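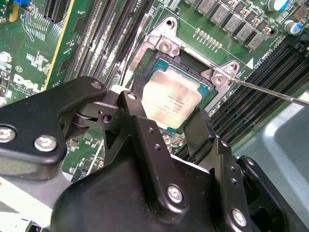
Enikő Rácz wrote:

> Hi all, sorry if this was covered Wednesday, I had to leave before the end. Two things. I still don't get why we're practising on the processor when the comp rules have the memory sticks worth more points. We could be getting those cold by now. And is the grip force setting in newtons or is it the raw number out of the driver? The wiki page says one thing and the config file says another, and I've set mine to 46 going by the wiki. Don't want to crack anything.
>
> Also can someone please add me to the Nirex folder, my login still bounces.
>
> Enikő

Hi Enikő, and everybody else who asked me the same in the hall --

Raw number. NOT newtons. The wiki is wrong, it was written for the old Himus driver and I never went back to it. 46 raw is a very soft squeeze so you haven't hurt anything, it'll just drop stuff. Start at 100 and creep up. Please don't go past 200, the firmware will let you but I don't want to be buying fingertips again before the comp.

Re processor vs memory. Yes, the sticks are worth more. But every team is going to have the sticks. The processor task is the one with two tools on the go, fingertips at the chip and a screwdriver on the bracket screws, and if we can get our timing sorted on that then the sticks are a easy evening's work. Well, an evening and a bit. The other thing is the metal lid. It's shiny as anything and the vision code hates it, Simon (the detector, for the new people) keeps losing the edge of the chip whenever there's glare. Would much sooner fight with that now than the night before.

What I'd like done by next session, whoever has time:

-- the glare thing. Try turning exposure down first before anyone starts retraining. Someone had a polarising filter, is it still in the drawer?

-- log files. If you do a run, save the log. With the settings in the name. Half of what's in the folder is called test or test2 and I have no idea what grip force any of it was at

-- approach angle. Coming in low, the fingers end up over the bottom edge of the chip and the wrist camera can't see what it's doing down there. Could we come in steeper and still clear the memory slots? Have a go in Cisent before you try it on the real arm please

-- fix the wiki. That's me. Will do it tonite

We're using the Dell board for all of this until I say otherwise. It's scrap so bend what you like, but the spare board in the labelled bag is for the comp and stays in the bag.

Enikő, I've re-sent your Nirex invite, check your junk folder. If it bounces again send me the actual error text and I'll chase it up.

Room's open from 4:30 on Wednesday, same as usual. Bring your own laptop chargers, we were short last time and I'm not sharing mine again. If you're bringing the good screwdriver set home to practise bring it BACK, the magnetic bits especialy.

Gotta run, bus.

PS can whoever changed the home position change it back or at least tell the list what it is now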